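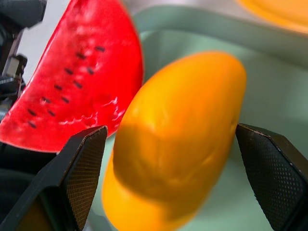

Home | Data | Notes | Changelog | Contact

# Kimstead Spy Shot Log

Hi, and thanks for stopping by! This is my running table of prototype car sightings, the camouflaged test mules that turn up on public roads months before anybody admits they exist. I started it one December as a plain spreadsheet and it kept growing (my hard drive is full of blurry wagons).

## What's in it

There are 1,558 rows in `sightings.csv`, one per sighting. Most of them come from the old Mfaume forum archive, and the rest are ones people mailed me or I typed in from my own notebook.

Columns you'll probably care about:

- `maker_guess`: who I think built it
- `body`: hatch, wagon, sedan, van, pickup or `unk`
- `camo`: 0 for none, 1 for vinyl swirls, 2 for the full padded cladding
- `road`: public, track or parking lot
- `region`: state or country, never anything closer
- `conf`: my confidence, from 1 to 10

A word on `conf`. It's a gut number! If the headlights and the wheelbase both match a car that later went on sale, I go high. If all I have is a dark shape at a gas station, it gets a 2 and I move on.

## Known problems

The Greller vans are a mess. They tested a short and a long version at the same time, with the same wrap, and I've merged some that should be separate rows. I'm working through them slowly.

Also, 18 rows have a blank `region`. The original posts are gone and I'd rather leave the cell empty than make something up.

Anything tagged `drk` came through Drerkutar, the little script I use to pull dates out of forum posts. It mixes up day and month now and then, so check those before you plot anything by season.

## Using it

Help yourself, for anything you like, paid or not. A link back would be lovely. If you spot a wrong body style, send me the row number and what you think it should be, and I'll fix it in the next update.

Last updated August 8, 2023

Contact | © Kimstead Spy Shot Log | Back to top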